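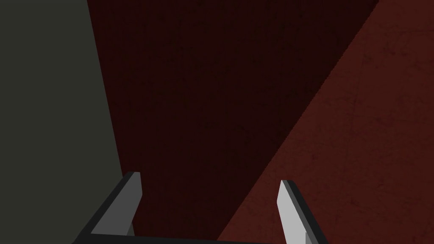

I have spent most of April trying to persuade a gripper to take hold of a drawer handle, and I am happy to report that I still rather like the thing.

For anyone new to the blog, I look after the practice room for our two-armed robot, which only exists on my computer at the moment. The robot is called Betwood, after the village where I grew up, and my job is to get each arm set up properly before the clever people let their software loose on it. It is a lot like tuning a piano, I imagine, though I have never tuned a piano and my sister (who has) tells me I'm being silly.

The trouble began with the wrist camera. When I rebuilt the right arm after Christmas I typed in its mounting angle from my old notes, and the notes were wrong by nearly 4 degrees. That sounds like nothing at all. At arm's length it is the width of a drawer handle, and the fingers kept closing politely on thin air beside it.

I did what I always do when I'm stuck, and rang Ilgın Güneş. She asked whether I had checked the fingers themselves first, and of course I hadn't. So back I went. Open them wide, read off the gap, close them, read it again, and write both numbers down somewhere you'll find them. One finger was stopping short of the other — a leftover limit from the Starnlow job — and once I had cleared that I could see the camera angle for what it was.
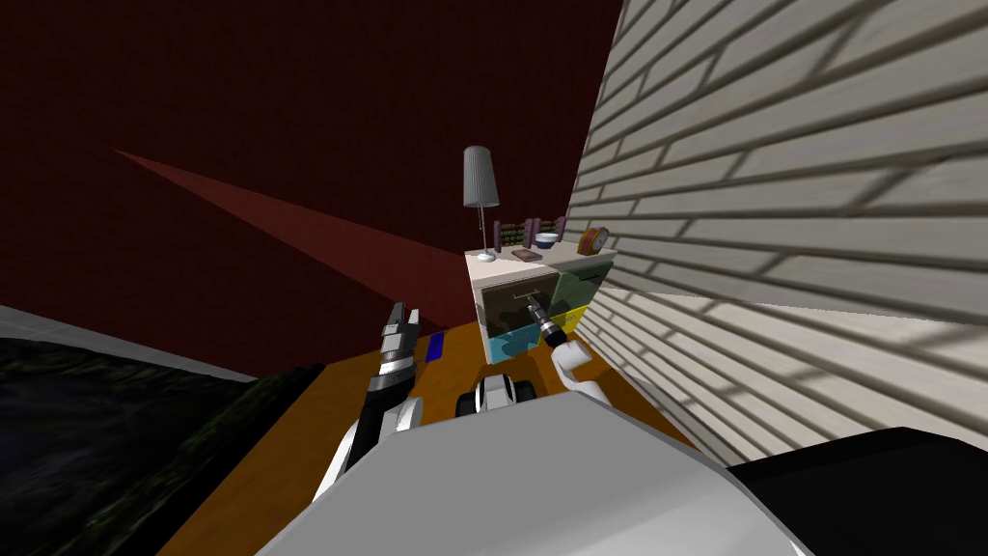

The drawers are my favourite test, with the brown one at the top left always going first. The handle is thin, so the right hand has to come in straight, and I like to keep the left arm up and out of the way while I fiddle. I run the approach very slowly, stop just short, nudge the wrist, and go again. It took me 38 tries and a great deal of tea, spread over six evenings.

Meinrad Wyss wrote to ask why I don't let the computer work out the angle for itself. I may yet! But I do like knowing an arm well enough to guess what's wrong with it, and you only get that by sitting with it for a while.

Next up is the left wrist, which has the same old notes behind it, so I'm not expecting miracles. I've started a fresh page for it already, with the date at the top and the finger gap written in pen.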